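Brollbridge Open Day

The Brollbridge Open Day is a public demonstration of two-armed robot manipulation held by the Fistgate laboratory in Brollbridge. The most recent event took place on 13/04/2024 and drew 122 visitors. It is separate from the laboratory's closed technical review, which is held each October.

Background

Fistgate began admitting the public after moving into the former Stevens warehouse. Early open days consisted of talks and a tour of the workshop. Under Kohei Ikeda, who took over the program from Graham Marsden, the format shifted to running tasks, shown first in simulation and then on hardware. The simulation software, Vallelis, was written in-house by Nabila Pelupessy and Fikri Sutanto.

Demonstration

The main session covered tabletop handling of food items. Each simulated episode starts with a new arrangement of objects on a wooden table. Both arms are modeled with multi-fingered hands, and either hand may be assigned the grasp. Episodes were projected in the main hall, with a 160-page manual available at the desk.

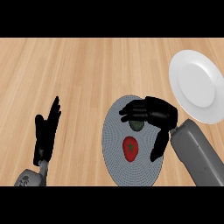 Simulated tabletop task, with the right hand over the placemat and an empty plate at upper right.

Visitors could choose a starting arrangement from a library of 1268 stored layouts. An operator loaded the layout and ran the episode without further input. Grasps were scored on contact and on whether the item stayed in the hand during transfer. A total of 107 episodes were run during the day.

The hardware session used a shorter list of layouts and was limited to small groups. Visitors stood behind a marked floor line while the arms were powered.

Reception

A local newsletter called the simulated session clear but slow, and noted that the scoring display was hard to read from the back rows. Larger type was adopted for later events.

See also
Vallelis (software)
Dexterous manipulation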